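**The long wait at the Zorkden walk-in**

Seven in the morning and the line outside the Zorkden clinic already goes past the pharmacy. Folding chairs. A thermos or two. Doors open at eight, numbers run out before nine most days.

The clinic was built to see 40 people a day. In July it saw 107 on its busiest shift, with two nurses and one doctor who was also covering the phones at lunch. Same building, same four exam rooms, same bathroom with the lock that sticks.

What changed is Brundard. The night clinic over there closed in the spring – a budget thing, the county said, then a staffing thing, then it stopped saying. People who used to drive ten minutes now drive 35 on the river road. Or they don't go. A woman in line with a bad ear told me she waited nine days before she came in. "I figured it would quit on its own," she said. It didn't.

The county's answer is a booking system. Phone or web, pick a slot, get a text. Sounds fine. But the slots for the week open at midnight and are gone by breakfast, and plenty of folks in Venter dont have a signal good enough to load the page. So they come and stand, like before, and get told the first opening is after lunch. Some stay. Parking is two hours max.

Inside it's kinder than you'd expect. The front desk knows most people by their first name. Someone taped a sign about flu shots over an older sign about flu shots. A nurse on her break, eating crackers standing up, said the hard part isn't the crowd. It's the ones who leave. "I call the number and there's no one there. Then I worry all afternoon."

Last month the waiting list for a regular doctor hit 210 names. The county wants it down to 84 by next summer and has promised one more full-time physician to get there. The job has been posted twice. No takers yet, going by the county's own web site.

Stomow went another way. The town pays for a nurse in a room behind the library, three mornings a week, no appointment. Blood pressure, dressings, refills, a lot of talking. Not a doctor, and she'll send you up the road if you need one.

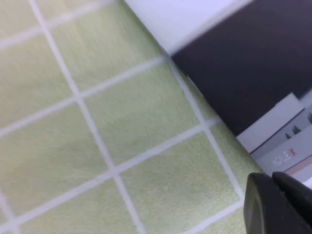
*White grid lines on a green felt mat.*

Could Zorkden do the same? The mayor's office says it's looking into it. Rooms are not the problem, there is space going spare in half the buildings on Main Street. Wages are. Stomow covers its nurse out of a parking levy that voters here turned down by a wide margin, and no one I asked at town hall wanted to bring it back before the election.

Quarter past nine now. The last number went to a man in work boots with his hand wrapped in a dish towel. Behind him eleven people still in line, and teh receptionist coming out with her clipboard to tell them about tomorrow.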